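Unit 6: Seated reach and work surface layout
Instructor: Shanthi Gunawardena
Revised 2023-04-03

## 6.1 Reach zones

The *normal* reach zone is the area swept by the forearm with the upper arm hanging at the side. The *maximum* zone is the area swept by the whole arm, pivoting at the shoulder, with the back against the seat. Both are measured from the front edge of the work surface.

Zone limits are set for the smallest user in the design population, usually the 5th percentile. Clearances under the surface are set for the largest. Do not mix the two in one table; this was the most common error in the June reports.

## 6.2 Surface height

For light manual work, set the surface at or slightly below seated elbow height. Precision work needs a higher surface and forearm support. Work that needs downward force needs a lower one. The Grulard bench used in lab is fixed at 72 cm, so the seat must be adjusted instead, with a footrest if the feet leave the floor.

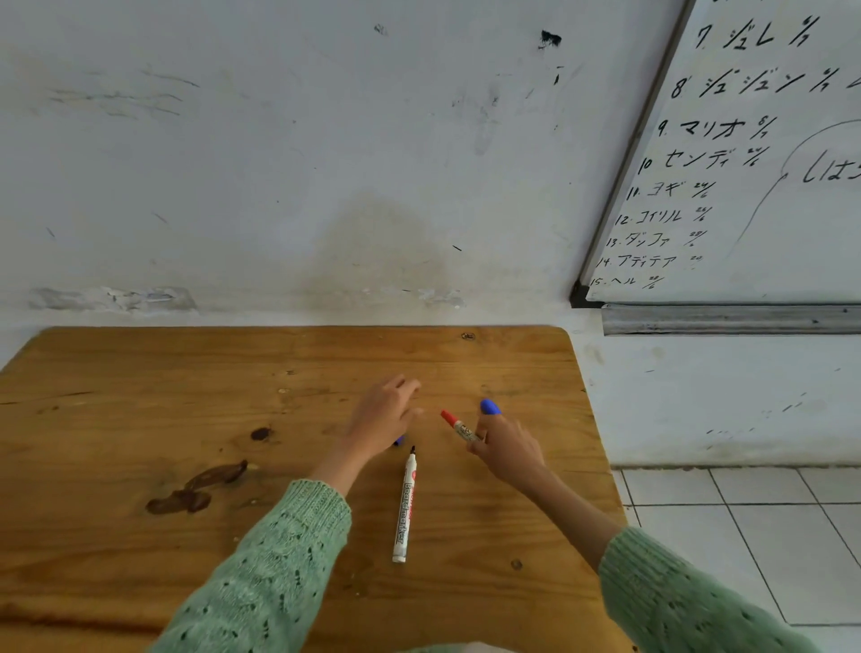

*Fig. 6.1. Handling board markers at a table.*

## 6.3 Placement of items

Rank items by frequency of use, then by the force needed to move them. High-frequency items go in the normal zone. Items used less than once per task cycle may go in the maximum zone. Nothing used during the cycle should require trunk flexion.

In the Nikham data set (822 task cycles), 162 cycles include at least one reach past the maximum zone. Drop incomplete records before analysis, which leaves 783 cycles. Recompute the reach count on the reduced set and report both.

## 6.4 Assignment

1. Plot both zones for your own workstation at a scale of 1:10.
2. Mark each item and its rank.
3. Propose one revised layout and state which reaches change zone.

Reading: Navarrete, ch. 4; Rutherford and Cha, sections 2.1 to 2.3. Submit plots to Wiroj Boonchu.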